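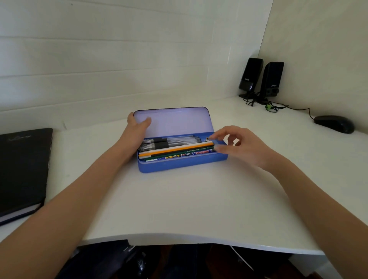 How to Read a Hydrogen Project Announcement

Energy companies announce hydrogen projects the way my brother-in-law announces diets. Some of them happen. If a plant is proposed near you, or you own shares in somebody who says they're building one, you can get a decent idea of its chances in an evening with the press release and a calculator.

Step 1. Find the verb

Go through the release and underline every verb attached to the plant. "Is building" is good. "Has ordered" is better. "Aims to explore" means two people had lunch. The Moltstead release, which I'll use throughout, runs to four pages and gets as far as "intends to progress."

Step 2. Look for the final investment decision

This is the point where the owners commit the money. Until then you're reading about a study. If the release gives a start-up date but no decision date, write "study" at the top and keep going.

Step 3. Check the size, and what it's a size of

Electrolyzers are usually rated by the electricity they take in, in megawatts. Moltstead is down for 40. Some releases quote tons of hydrogen per year, and a few quote whichever number is bigger. Moltstead claims 3,466 tons a year.

Step 4. Do the sum

Making a kilogram of hydrogen takes somewhere in the fifties of kilowatt-hours. Multiply the megawatts by 8,760 hours, then by 1,000, and divide by 55. For Moltstead you get a bit under 6.4 million kilograms, or 6,400 metric tons, running flat out all year. The claimed figure is a little over half of that, so they expect the plant to sit idle a good deal. That's normal if it runs on wind. It's less normal if the same release says "around the clock," as this one does on page three.

Step 5. Ask who's buying

A signed offtake agreement names a customer, a volume and a term. Godoy has signed for 15 years, which counts. Proreo has signed a memorandum of understanding, which you may file with the diets.

Step 6. Follow the pipe

Hydrogen has to get from the plant to the customer. Converting an old gas line can mean new compressors, new seals and a long look at the steel. The Ratov line is 226 miles long and is described as "hydrogen-ready." Search the permit filings for who checked, and when. If all you find is the same phrase again, put a question mark next to it.

Keep your notes and repeat the exercise when the next release comes out. Start with the verbs.

Eamon Mulcahy | Contact | © 2023 | Back to top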